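Odard 400 flap wheel set: a second opinion

I buy a lot of flap wheels. My workshop does small batches of brackets and handrail ends, mostly mild steel with a bit of stainless, and every bracket gets its edges knocked back by hand before it goes to the painter. So when the rep from Odard told me that their new boxed set would last "up to three times as long as what you're using now", I asked him what I was using now. He didn't know.

I bought the set anyway, with my own money, and ran it from March until the box was nearly finished. Most of the reviews I've seen were written after an afternoon.

What's in the box

You get 13 wheels on 6 mm shanks, in three sizes and a spread of grits, plus a folded card with the top speeds on it. The box itself is poor. The lid hinge split in the first week and the foam inserts shed black crumbs. I threw it out and moved the lot into a drawer, and for small parts I went on using the flat trays we've always had.

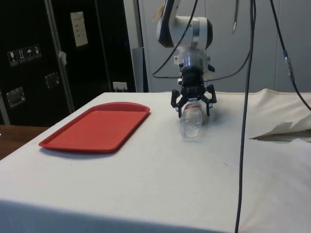 Red plastic tray on a white cloth.

The wheels look tidy enough. The flaps are evenly set and the glue line is clean on all of them bar one of the small ones, where a blob had run down onto the shank and had to be scraped off before it would go fully home in the collet. I'd call that careless at this price.

How I used them

I'm not a laboratory and I won't pretend that what follows is a test in the proper sense. I had two people using the wheels on ordinary work. Imre Borbély has a heavy hand and goes through abrasives like biscuits. Yasmine Erraji is lighter and slower and generally gets a better finish. Both used the same air grinder, on the same brackets, with the Odard wheels one week and our usual Kusov ones the next. The Kusov wheels are nothing special. They're cheap and they come in a plastic bag.

I kept a tally of brackets per wheel on the wall. By the end it stood at 2211 brackets for the whole exercise, and 1720 of those were plain mild steel. The rest were stainless, which I've kept separate, as it's a different job and lumping the two together is how makers get their flattering numbers.

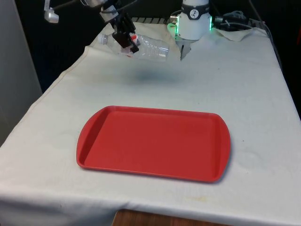

On mild steel the Odard wheels did last longer. I'll give them that. Imre got a bit more than half as many brackets again from the medium grit as he did from the Kusov equivalent, and the flaps wore down evenly instead of going ragged at one side. Yasmine saw less of a gap, which fits with her way of working: if you don't lean on a cheap wheel it will go on for a good while. Nowhere near three times, though, for either of them.

The finish was fine. I put two brackets side by side and asked Savvas Kokkinos, who does our painting, to pick out the dearer wheel. He picked the wrong one, then changed his mind, then asked whether it mattered once it had primer on it. Fair question.

Stainless is where it went downhill. The coarse wheels cut well for the first few parts and then glazed over. You could bring them back by running them against a bit of scrap, but they glazed again sooner each time, and by then you're pressing harder and the work is turning blue at the corners. The card says the set is "suitable for all metals". I suppose it depends what you mean by suitable.

I rang the helpline about this. I was told to drop the speed. We dropped the speed. The glazing was slower to arrive and so was everything else.

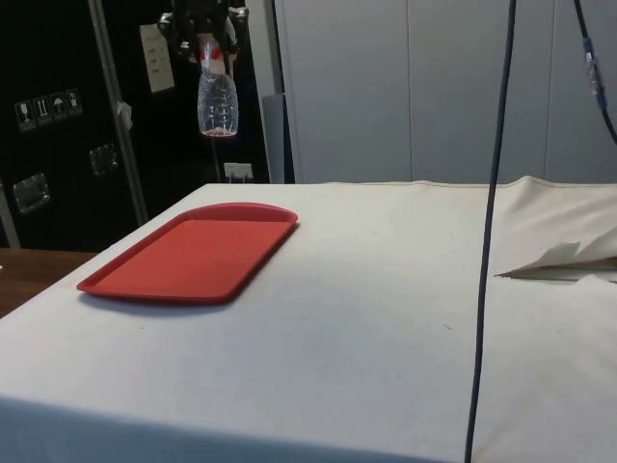 A word about vibration, because I've seen these described as "butter smooth". The two bigger sizes run true and are pleasant to hold on to. The smallest ones are a mixed bag. One had a wobble you could see with the grinder ticking over, and I put it straight in the bin. A wheel that's out of balance at full speed isn't something to be patient with, whatever it cost. The shop I bought from, Cheng, refunded that one without any argument, to their credit. I wrote to Odard as well and got a reply thanking me for my interest in their products.

Dust is about the same as anything else of this type. Wear a proper mask and ignore the line on the card about "low dust construction", which comes with no figure and no explanation of what it's lower than.

Price

The whole argument for a dearer wheel is that it costs you less per part and you stop less often to change it. The second half of that is true here, on mild steel. The first half isn't, at least not at the price I paid. The set costs a little over twice what I pay for the same number of Kusov wheels and lasts a bit over one and a half times as long in the hands of my most destructive grinder. You can do that sum on the back of an envelope. You could argue that changing a wheel takes time and time is money, but it takes Yasmine less than a minute and she says she likes the break.

There's also no way to buy the medium grit by itself in the smaller sizes. You have to take the whole set, fine grits included, and I have four fine ones sitting in the drawer that I can't see us using before the glue goes off. If Odard sold the large medium wheel in boxes of ten at a sensible price I might well keep a box in. I asked. They have "no current plans".
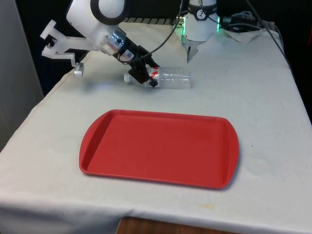
Who might want it

If you work only in mild steel, do long runs and lean hard, you'll notice the difference, and the bigger wheels are decent. Someone setting up a home workshop might also like having a spread of sizes in one go, though I'd check every shank before fitting it and run each wheel up with the guard between it and you.

If you do any amount of stainless, leave it alone. Kenza Mahrous, who has the unit next to ours in Fanulthorpe and does nothing but catering benches, borrowed two of the coarse ones and brought them back the same afternoon.

I've gone back to the bag of Kusovs for everyday work. The last two large Odard wheels are on the shelf for the next handrail job, and I won't be ordering more.

Posted December 17, 2019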